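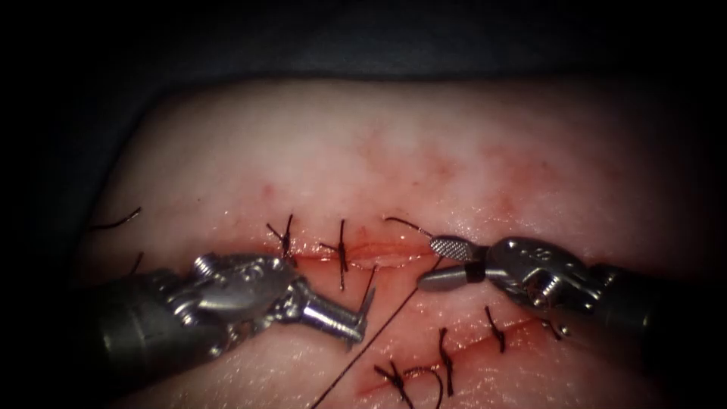 Consejos para costuras pequeñas en casa y en el taller

Tras la jornada de puertas abiertas celebrada en julio en las instalaciones de Golavholm, este boletín recoge varias recomendaciones aplicables al cosido manual de telas, cuero y tapicería. La demostración de sutura robótica, sobre almohadilla de práctica, permitió a los asistentes plantear preguntas acerca del manejo del hilo y la tensión de los nudos.

Compartir 60
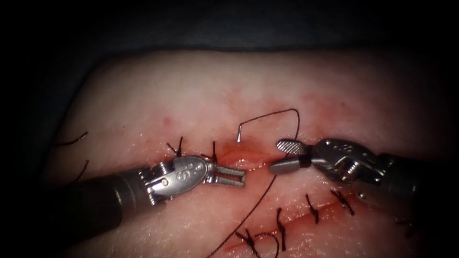

Las puntadas sueltas, anudadas una a una, son adecuadas para reparar desgarros cortos en cojines y fundas. Se recomienda comenzar por un extremo, cerrar cada nudo antes de pasar al siguiente y mantener los bordes enfrentados sin fruncirlos. En el corte inferior de la almohadilla cada punto atraviesa la línea con su propio nudo y casi todos conservan algún cabo visible; en tapicería conviene dejarlos igualmente largos hasta terminar y recortarlos al final a 2 mm. Si un punto cede, los demás siguen sujetando la pieza.

El hilo sobrante debe mantenerse apartado de la zona de trabajo. Para labores cortas bastan 60 cm; una hebra mayor se enreda con facilidad y obliga a tirar en exceso.
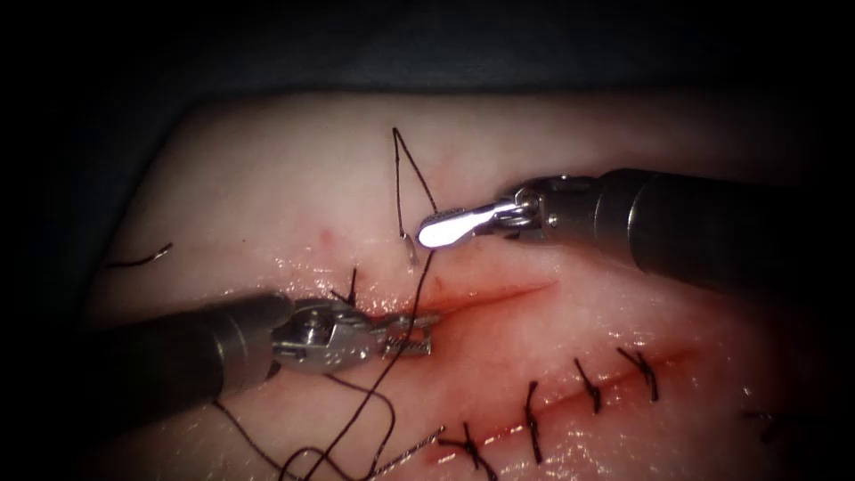
En cuero grueso, la aguja se extrae siguiendo su curvatura, con pinzas de boca estriada y sin girar la muñeca de forma brusca. Las pinzas se limpian con un paño seco después de cada uso y se guardan cerradas.

La próxima visita, organizada con Smadi, tendrá lugar a las 6 de la tarde. El acceso se efectuará por la entrada de Trunamport y los grupos serán de siete personas como máximo. Se ruega acudir con el cabello recogido.

Comentarios (7)
Compartido 26 veces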